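Open Days Should Show the Slow Parts

I went to the open day at Brernley on 7th May because Shirley Lambert had a spare ticket and I had nothing else on. I run a small packing shop with five people in it. I am not in the market for a robot, and I said so at the door.

My complaint is with how these days are usually run. In April I went to one at Ackroyd. We sat in rows, watched a film with loud music, and then saw a machine do one job very fast behind glass. It did the job perfectly each time. When it was over I knew as much as I had when I parked the car. I couldn't have told you what it would do with a box that was put down crooked, and half of my boxes are put down crooked.

Brernley did it another way. Arne Kohlhase, who ran the room, had no film and no music. He told us the job was sorting and placing toy bricks, that it would be slow, and that some tries would fail. Then he let us stand there for as long as we liked. A few people left after four minutes. I stayed for most of the morning and asked a lot of questions, some of them twice. He answered all of them, and when he didn't know he told me so.

Gaétan Gosselin, who came with us, thought it was a poor show. He said a company that invites customers in ought to have its best work ready, and that toy bricks make grown people look silly. I see his point about the customers. I don't agree about the bricks. Everybody has held one, so everybody in the room could judge the work for themselves. 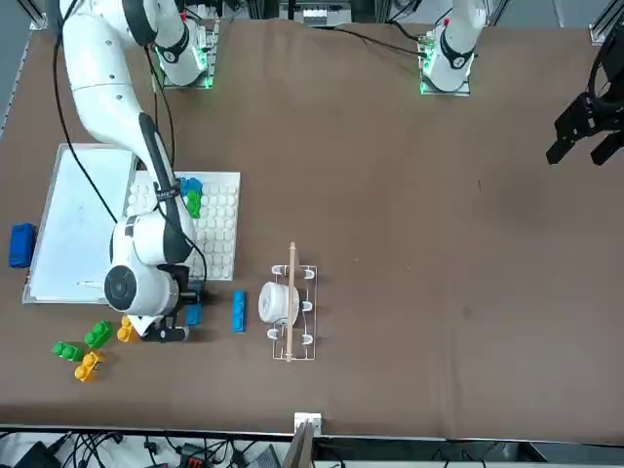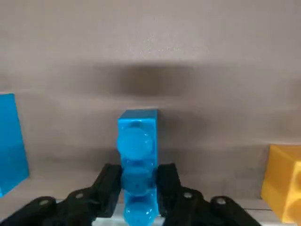 What I want to know from any machine is how it copes with small things that have to be held the right way. In my shop that means bottle caps and sample jars, and it's where new hires lose the most time in their first two weeks. A long thin brick is a fair stand-in. The close view has the blue one held upright near its base, a finger on each side, and that grip told me more than the whole film at Ackroyd did. I would still want to see it done with a jar.

I drove home without a brochure, as there weren't any. Shirley has asked if I'll go to the next one at Edton, and I've told her I will if they let us stand close and ask questions.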